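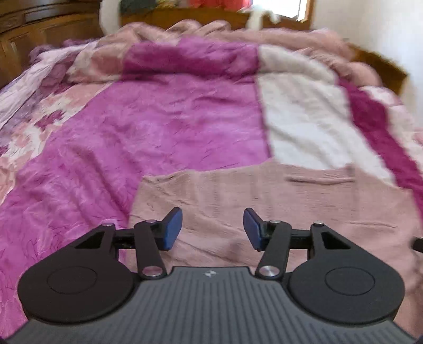

Home Bedding Laundry Linen Cupboard Archive Contact

Posted in September by the author, Garkstead

Care and Placement of the Pink Patchwork Blanket

Print this post | E-mail this post

The purpose of this post is to record the current arrangements for the patchwork blanket in the second bedroom. Several readers wrote after the winter entry on doonas to ask what had become of it, and whether the earlier advice on washing still stands. It does not, in two respects, and the corrected procedure is set out further on.

The blanket remains in daily use. It is a plush item made up of large blocks of colour, principally magenta, with a cream patch, a dusty pale pink and a deep raspberry stripe. One side carries a blotchy floral print in lavender, white and pink. That section was the subject of some disagreement in this household at the time of purchase. The author considered it out of keeping with the plain blocks and has since withdrawn the objection. It is the part that shows lint least.

It was purchased from Flenby, a small bedding shop on the coast road, during a visit intended for the purchase of pillow protectors. The protectors were not in stock. The blanket was on a lower shelf, folded with the floral section inward, so that its presence was not discovered until the item had been paid for and brought home.

Position on the bed

The blanket is laid over the doona, and the doona over a flat sheet. Between May and September a second, thinner blanket is added beneath the doona. The plush piece is always uppermost. It was tried underneath for one week and the doona travelled about on top of it all night, arriving on the floor by morning on more than one occasion.

The floral section goes to the left as one stands at the foot of the bed. The raspberry stripe is then on the right. This orientation was settled on early and has been kept, chiefly so that the same end is always nearest the face. Anyone making the bed in this house is asked to observe it. Guests are not expected to know.

The upper end is not folded down in a neat band, as recommended in most household manuals. The author attempted this for the greater part of a year. A plush fabric of this thickness will not hold a sharp fold. It rolls, and then the roll slumps. The present practice is to push the surplus up towards the pillows and leave it gathered. The result is rumpled, and the author has come to regard it as acceptable in a bedroom that is seen by few people. It also means the blanket can be pulled up at two in the morning without being dismantled first.

Creases across the body of the blanket are treated in the following manner. One stands at the foot, takes both corners, lifts the blanket clear of the doona and allows it to fall. This removes the larger ripples. The smaller ones can be stroked out with the flat of the hand, working away from the pillows. Creases left by storage are more stubborn and may persist for several days. The author does not iron plush and does not recommend that others do so. An iron was once applied to a cushion cover of similar texture, through a tea towel and on the lowest setting, and the flattened mark is there still.

Washing: revised procedure

The earlier post recommended a warm wash with the ordinary household powder. Both recommendations are withdrawn. The warm wash was found to leave the pile matted along the raspberry stripe, and the powder did not dissolve fully in the folds. The following now applies.

1. Shake the blanket outdoors. The back step is preferred to the balcony, out of consideration for the neighbours' washing.

2. Wash alone, in cold water, on the gentle cycle. Do not add towels. Towels shed, and their lint will be found in the pile for months.

3. Use liquid detergent at half the usual quantity. No fabric softener is to be used.

4. Select the second rinse.

5. Spin at the 400 setting. The author's machine offers higher speeds and these have been tried. The blanket came out drier and had to be brushed for most of an afternoon.

6. Hang over two parallel lines in the shade, pile side inward, and turn once.

7. When dry, go over the surface with a soft clothes brush in one direction only.

The blanket is heavy when wet. Readers with a shoulder complaint should arrange for a second person at step six. The author dropped one end on the lawn in the course of the last wash and was obliged to return to step one.

Drying time depends entirely on the weather. On a bright day with wind the work is finished by late afternoon. In still, damp weather the blanket must come indoors to the clothes horse, where it occupies the hallway until the following day and cannot be passed with a laundry basket. It is not put in the tumble dryer.

Frequency

The blanket is washed at the change of each season and after any illness. It is aired fortnightly over the verandah rail. A reader in Hernamberg wrote to say that she washes a comparable item monthly. The author has no objection, but notes that her household includes two dogs.

Storage

In high summer the blanket is removed from the bed and stored. It is folded in thirds lengthwise and then rolled loosely from the foot, which leaves fewer hard lines than folding into a square. The roll is placed inside an old cotton doona cover, tied at the neck with tape, and put on the top shelf of the linen cupboard. Vacuum bags were used for one summer only. They saved a great deal of space, and the pile on the cream patch took until the middle of autumn to recover.

A small sachet of dried lavender is placed in the cover and not in the blanket itself. The author formerly used cedar balls, one of which worked its way into a fold and was found by a visiting relative with her foot.

Correspondence

Three matters raised by readers are answered here.

On the question of pilling: some has been noticed at the upper end, where the blanket is handled most. It is removed with a fabric comb. The battery-operated shaver is kept for jumpers.

On the question of whether a bed with so much pink in it requires plain curtains: the curtains in the second bedroom are plain, and were so before the blanket arrived. The author offers no general ruling. The quilt on the main bed, of the Adebisi pattern discussed last year, has a far busier border and hangs beside striped curtains without any complaint having been received.

On the question of a matching cushion: Flenby did carry cushions in the same plush. The author purchased two and returned one. The remaining cushion is magenta and disappears completely when placed on the centre of the blanket, so it has been moved to the chair by the window, where it is of some use to the lower back.

The next entry will deal with pillow protectors, a pair having at last been obtained. Readers who have found a zip that does not catch on the seam are invited to write before then.

Filed under: Bedding, Laundry

Print this post | E-mail this post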